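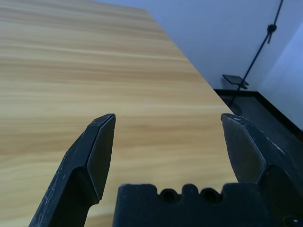 Has the reading program raised borrowing at the Kunutcombe branch?
It has raised the number of cards issued, and we can't yet show that it has raised borrowing.

Progress report, second period
Prepared by Chiyo Takagi for the grant office
July 25, 2026

The grant paid for evening hours, a mailing to households, and the Stadis catalog software. We were asked to report on all of them. I will take the mailing first, as it has the best numbers and I trust them least.

We mailed 1,568 letters in April. Since then 447 new cards have been issued. The draft of this report credited the mailing with every one of them, and I took that sentence out. The elementary school signs up its incoming classes in the same stretch of the year, and our form did not ask people how they heard about us. It does now. Until a few months of answers come in, I would not call the mailing a success or pay for a second one.

Evening hours have gone ahead as planned. Noboru Tsuji and Asuka Kuroda share the late shift. Both report that it is busy, but much of the traffic is people using the internet or waiting for a ride. That may be a fine use of a library. The proposal promised more books going out, though, and door traffic doesn't tell us that.

Stadis is behind. The vendor's trainer came once and covered checkouts and holds. Reports by age group, the feature we bought it for, still come out with the children's and teen loans mixed together. Yasuo Hirano has sent in two requests and received one reply, which asked him to restart the program. He had. I have held back the last payment of $1,000 until the reports work, and I would like your office to confirm in writing that we may do so.

The $200 set aside for bookmarks has not been spent. I doubt bookmarks bring anyone in, and I ask to move the money to replacing worn picture books.

Tatsuya Hamada has suggested a survey of new cardholders. I am for it if it stays short and includes people who signed up and never came back. Those are the ones we know least about.

Still open: loan figures by age group, the vendor's second training visit, and your answer on the held payment.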